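Rotating a Store Cupboard of Tinned Food

This page covers stock rotation for a household cupboard of up to 352 tins. The same steps work for smaller stores.

1. Empty one shelf at a time. Wipe it down and let it dry fully before anything goes back.

2. Check each tin. Discard any that are swollen, leaking, badly rusted or dented along a seam. A shallow dent in the side wall is acceptable.

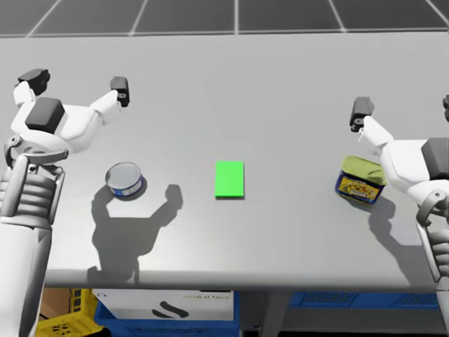 3. Read the best-before date and write the month and year on the lid in permanent marker. Use two digits for each, so September 2023 becomes 09/23. Paper labels come off in damp cupboards -- the lid does not.

4. Sort by date, then by shape. Round tins go in gravity racks, loaded from the back. We use the Prekura rack, which holds 47 short tins. The Hollis rack is deeper but needs a shelf with at least 2 cm of clearance above it.

5. Stack rectangular tins flat on open shelving, oldest at the front. They do not roll, so a rack gains nothing.

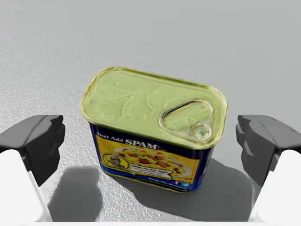
A rectangular tin of SPAM with a pull-tab lid. Write the date clear of the ring.

6. Enter the totals in a stock sheet. Columns for item, weight, date and shelf are enough. The Zevuren template adds a reorder level, useful for anything eaten weekly.

7. Repeat every September. Move tins with less than six months left to the kitchen and replace them like for like.

Keep the cupboard cool and dry, away from boilers and hot pipes. If the shelf is fixed with Cleken brackets, check the load rating on the packet before filling it -- tins are heavier than they look in bulk.

Last revised February 2022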